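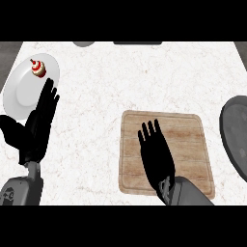

Simulated kitchen counter with two robot arms, a cupcake on a plate and a cutting board.

The Lomelstead Open Day is a yearly public demonstration of household robotics held each August at the Skemer works. Visitors watch two-armed machines with five-fingered hands practice kitchen tasks in simulation - the Cuvance program - before trials on real counters. The first event drew 125 visitors; the most recent drew over 659. Each session lasts 26 minutes.

Related articles
Golob Hall
Skemer works

Search this site Go

Contact | Copyright | Back to top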